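4. What we learned from the open day
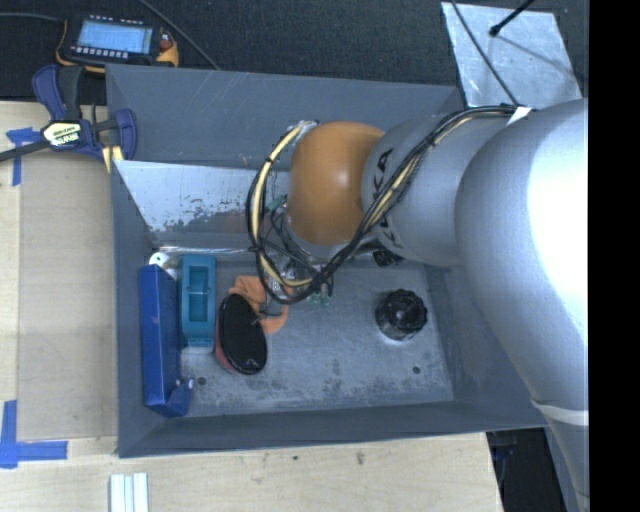

Figure 4. The picking station, with the arm reaching into the gray bin. The control device is on the floor at upper left.

I should say up front that this section is looser than the rest of the paper. Section 3 covers the bench trials, where we picked the items and decided when to stop. The open day was a different animal. We had the station running at the Turnden building in August, visitors came and went from mid-morning until four, and they asked for whatever they liked. I was on the talking side of the table and Justinas Eglītis ran the arm (he has far more patience with it than I do).

The setup was the same one we used for the bench trials: a big bin on a wooden table, a handful of unlike things inside it, and the arm coming in over the side. We held the bin with a bar clamp at the corner and put blue tape on the wood so we could get everything back in place after lunch. I was a bit smug about that tape, to be fair. The bin still crept during the morning, and Uldis Priedītis spotted it well before I did.

4.1 Picking things to pick

For the bench trials we drew from the Brollatetti set, which has 100 objects and a lot of boxes in it. For visitors we wanted more variety in shape, so a typical fill looked like the one in Figure 4. There's a long blue box up against the left wall, a teal plastic piece with an opening in the middle, a glossy black and red oval, something soft and orange tucked behind it, and a round black item with a scalloped top sitting by itself on the right. I like that fill a lot! It has one easy target out in the open and a little cluster where the planner has to make up its mind.

Before each round we asked people to guess which item would give the arm the most trouble. Almost everyone went for the soft orange one, and I would have too. In our logs, though, the long box by the wall caused more retries than anything else. The grasp planner likes to come in across the short side, and a box standing along a wall leaves only one finger's worth of room to do it. Visitors found this very funny, especially the younger ones, and a few of them started asking for the box on purpose.

4.2 The numbers, such as they are

We logged 772 pick attempts over the day. Set that beside the 3,140 from the bench trials and you can see why I don't want to lean on it too hard, but it's still a decent pile of data for one day with people hanging over the table. Around 500 people came through the building. Only a fraction of them stopped at our station, and we kept no tally of how many did, so please don't divide one number by the other.

We left out the attempts where Justinas paused the arm to answer a question. The log marks a pause the same way it marks a planner timeout, and we had to sort them out afterward by going through the control device's history line by line. That took Uldis and me most of an evening. The Zirkatby logger we describe in Section 6 now writes the two as separate events.

4.3 Light and shine

One thing we had underrated was reflections. The station at Turnden had strong light on the arm and on the metal panel inside the far end of the bin, and both show bright white patches in Figure 4. Our segmentation step treated the patch on the panel as an object several times. On the bench we'd been working under the softer lamps at Siliņa and had never run into this.

Our first fix was to shift the lamp a little, which helped with the panel and made the glare on the arm worse. The second was to mask the panel region in software. We did that over the lunch break and kept it for the rest of the day, so the morning and afternoon attempts don't come from quite the same system. Table 5 lists them separately.

4.4 Cables, and a good question

A girl who looked to be in middle school asked me why the wires were on the outside. I gave her a rambling answer about how we swap grippers a lot and want to get at everything quickly, all of it true, and she said it looked like it would get caught. Fair point. The bundle makes a wide loop next to the orange joint, and we had already limited the wrist rotation in software to protect it. After the open day we went back and checked how often that limit had changed the chosen grasp, something we had never thought to measure. Those results are in Section 5, along with the shorter cable routing we've used since.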